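Linen sort-out, Gremmont Street house

Quick gallery from the big linen clear-out. Two bedrooms, one hall cupboard, far too many blankets. Most of it goes back on the shelves, the rest gets bagged for the Trukell drop-off before the end of November. More pics when I get a minute, still haven't done the hall.

Started at 7 in the morning, kettle on first. Plan was to haul everything onto the bed, fold what's worth folding, and be finished by lunch. Wasn't finished by lunch. 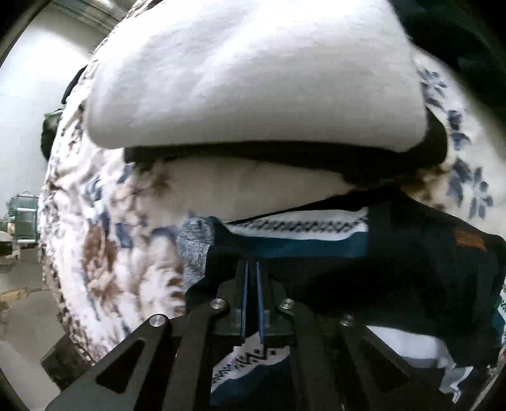
Towels and blankets first, clothes after, that's the rule in this house and it gets broken every time. Things get grabbed by the armful and land wherever. Hence dark navy in the middle of the pile, black fabric further up and a big white folded one on top. The floral blanket with the dusty blue in it is a keeper, goes on the spare bed over winter. Cream goes with the sheets. I think.

Rest of the gallery is still to come, captions below so I don't forget what's what:

Hall cupboard, before. Door doesn't shut. 19 pillowcases, hardly any of them matching.

Hall cupboard, after. New Zonari tubs on the bottom shelf, labels facing out. Lids are a bit stiff but they stack OK.

The mending bag. Two hems, one torn quilt cover, a tea towel that realy should just be a rag. Taking the quilt cover to Lương Alterations, they did the curtains and you can't find the join.

Donation bags by the front door. Trukell take clean bedding and towels, no pillows, no doonas. Check before you lug it down there like I did last time.

Colour note for anyone who asked, the spare room walls are staying grey. Blanket looks good agianst it.

If you want any of the single sheets sing out before the bags go. Kids' ones too, the striped set and the plain green. Pick up from the side gate, after 4 is best.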